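Laboratory Visit Handout: Bimanual Manipulation of Small Objects
Introductory Robotics, Unit 4

Students will attend the Vistico open day in July as part of this unit. The visit replaces the scheduled tutorial and attendance will be recorded. Please read the notes below beforehand and bring a printed copy, as there is no desk space for laptops.

The demonstration is held in a small enclosure with panelled walls and a printed floor covering. A patterned background makes segmentation of an object from its surroundings more demanding than a plain one. Students should consider how colour and texture would affect the methods covered in Unit 3. 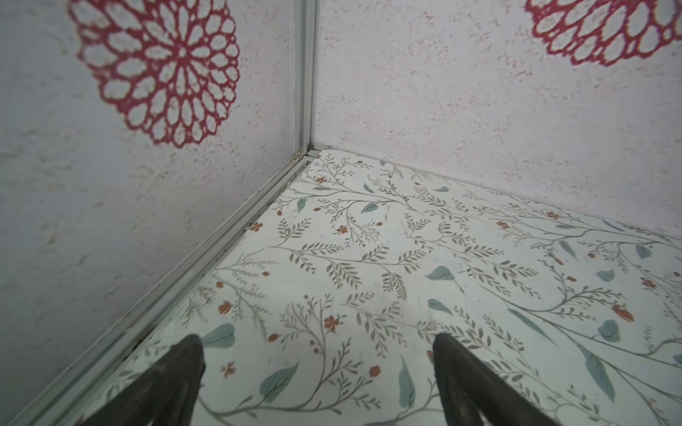
Figure 1. Rear corner of the enclosure, with the gripper fingers open above the floor.

The objects handled are ordinary markers and highlighters. They are light, narrow and inclined to roll, and small errors in the approach angle are readily observed. Note the contact between finger and barrel, and the orientation of the tip once the object has been raised.

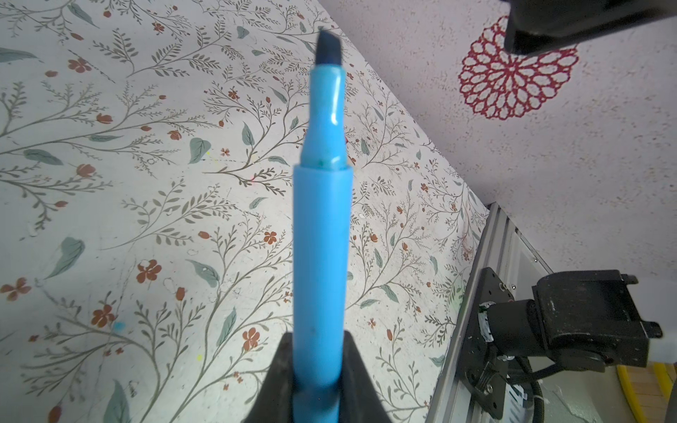
Kuller School of Engineering, Robotics and Automation Teaching Group

Two arms share the workspace. Each must reach the centre without obstructing the other, and the order of movements is therefore part of the task. During the Myung session, students are to record which arm moves first and which holds its position. Sketches are acceptable and need not be to scale.
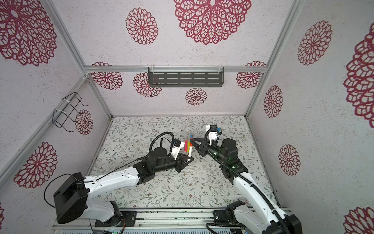 Cable routing should also be noted. A cable which passes over a joint must allow for the full travel of that joint, and its slack must be kept clear of the grippers. Questions on this point may be put to the demonstrators at the end of each run.

Visitors must remain behind the marked line while the arms are powered. Closed footwear is required, and long hair must be tied back. Bags are to be left in Room 131.
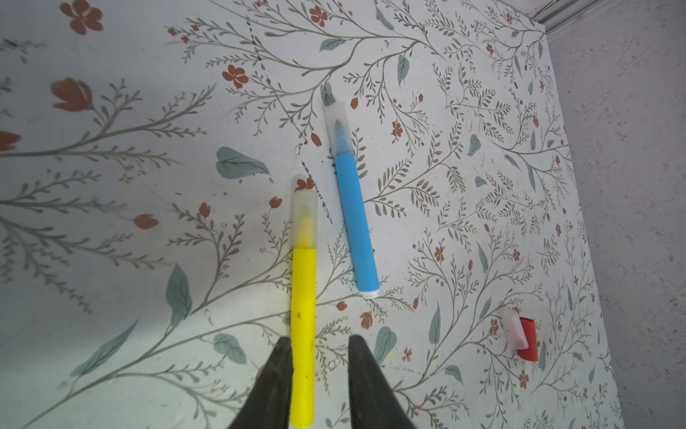
Grasping from a flat surface differs from receiving an object already held upright. The fingers must straddle the barrel, and neighbouring items limit the room available on either side. Students should comment on both cases in the written report.

Reports of 2 pages are to be submitted through the Zolurier portal under assessment code 387. Late submissions are subject to the penalties set out in the course outline.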